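The Kolto Guidelines are a voluntary code of practice for testing household robot arms in simulation. They were drafted at Verora by Solène Fleury and Grethe Egilsson and published on February 13, 2018. A task must be run 50 times before its results may be reported, and every run is to begin with the arm clear of the furniture. 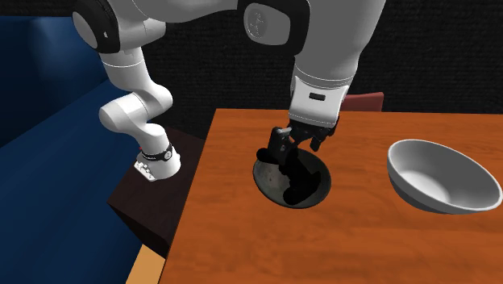
Vol. 2, p. 16

Tabletop tasks under the code use ordinary items such as bowls, placed on a table with open space between them. Reports must state which gripper was used and where each item stood at the start. Simulated results are to be listed separately from those obtained on a physical arm.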